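Tagebuch, 2022-03-03

Endlich war ich beim Tag der offenen Tür in Gundbridge! Lucie hatte mich seit Wochen bearbeitet, und ich hab immer gesagt, ja ja, Roboter, schön, und dann doch abgewunken. Heute also Zug, einmal umsteigen in Sturkbridge (kalt, Kaffee furchtbar), und um kurz nach zehn standen wir vor der Halle von Lamont.

Zuerst gab es eine Begrüßung von Hamish Purves, viel zu lang, mit Folien. Hängen geblieben ist bei mir nur, dass sie einige 800 Stunden geübt haben, bis der Arm mit dünnem Draht zurechtkam. Fraser Ogilvie hat neben mir heimlich ein Brötchen gegessen, ich war neidisch.

Und dann der Tisch mit der Saite! Da bin ich hängen geblieben, Lucie musste mich zweimal am Ärmel ziehen. Auf einem Bildschirm lief mit, was die kleine Kamera am Greifer sieht, und man ist so nah dran, dass man die Luft anhält. Zwei dicke schwarze Finger und dazwischen, ganz vorn an den Spitzen, ein Draht, dünner als alles, was ich mit meinen Wurstfingern je ordentlich zu fassen kriege. Dahinter blitzt das ganze verchromte Zeug, das für mich nach Stimmmechanik aussieht, mit einem cremefarbenen Knopf am Ende. Bujar Mujić hat die Fragen beantwortet, und ich hatte viele. Ob der Draht manchmal reißt? Ja, dauernd, sagt er, sie bestellen nach.
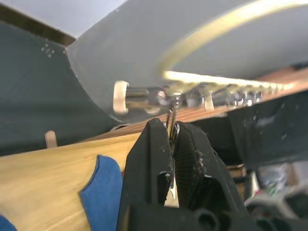 Nachmittags

Suppe in der Kantine, danach noch 2 Vorführungen. Die mit dem Kistenstapeln fand ich zäh, bei der anderen wollte der Arm, den alle nur Bollard nennen, erst gar nicht anspringen. Gavin Haldane hat ihn neu gestartet und dabei so rote Ohren bekommen, der Arme!

Auf der Rückfahrt mit Lucie gestritten, ob ich so einem Greifer meine alte Gitarre anvertrauen würde. Sie sofort ja, ich eher nein. Im April machen sie wieder auf, dann will ich nochmal hin und früher da sein, damit ich vorn stehe. Jetzt Füße hoch. Und morgen neue Saiten kaufen, die liegen mir seit heute Mittag im Kopf.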